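January
By Iolanda Macedo
Print this story | E-mail this story

The Endthorpe Bracelet

My aunt left me her jewelry and a note that said one of these things belongs to Panasiuk, and you'll know which. I did not know which! I'd met old Panasiuk maybe twice, once at a wedding and once when he yelled at a goose.

So I did what I always do when I'm stuck, and got everything onto the bed, palm tree sheet and all, and phoned my cousin Illia.
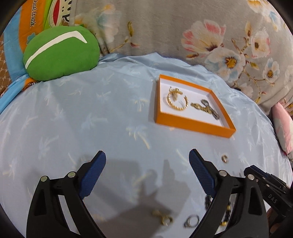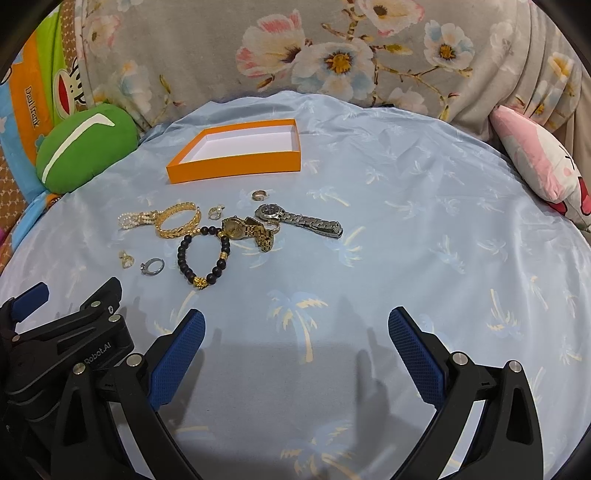
Jewelry on a bedsheet, and an orange box.

"So which one is his?" Illia asked.

"The plain silver ring," I said, and I was as surprised as he was to hear it.

I think it was the way she used to talk about Trukthorpe, the summer she was nineteen and waiting tables at the Sastel, sending home every dollar except what she spent on dancing. There'd been a boy with big ears who borrowed 200 dollars and never paid it back (she told that part every Christmas, louder each year). She never once said his name. But she'd go quiet afterward and rub her finger, the one with no ring on it, and then somebody would pass the potatoes.

I drove over to Endthorpe the next morning, 60 miles with the heater stuck on high. Panasiuk opened the door in his slippers. He still had the ears.

"She kept it," he said, before I'd even got my glove off.

"She said it was yours."

He turned it over a few times and tried it on his little finger, where it stopped at the knuckle. Then he went down the hall and I could hear drawers opening, a lot of drawers, and he came back with an envelope gone soft at the corners.

"Two hundred," he said. "Count it."

I put it in my coat and asked if he had any coffee.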